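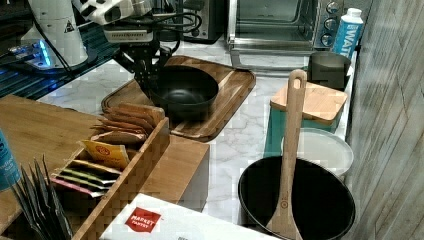 A black bowl on a wooden tray, with the toaster oven behind and the tea box on the left.

For many years I kept my kitchen counter empty. I had read that a clean surface makes a calm mind, so every evening I put the toaster in the cupboard, and every morning I took it out again. My neighbor Imre Bíró laughed at me. He is 80 and he has never put away a pan that he will need tomorrow.

I think now that he is right. A counter is a place for work, and the things of work should stand on it. A pan with the spatula already in it is an invitation to cook. A canister with a wooden lid, if it is closer than the cookie shop, will be opened more often.

Still, I would not leave everything out. My own rule is that small things must live inside something bigger. Loose tea packets travel. They go under the oven, behind the plates, and in August I found 2 of them in the drawer with the batteries. A divided wooden box ends this problem, and guests can choose their tea without asking me.

The tray does similar work. When a bowl is on a tray I can lift both and wipe the marble under them, and I do not have to decide where the bowl belongs. I paid 16 dollars for mine at Clarthorpe and I use it more than the expensive knife.

Some friends tell me that this looks messy. Maybe it does, on a Saturday after breakfast – but they also order dinner four nights a week, and their counters are beautiful.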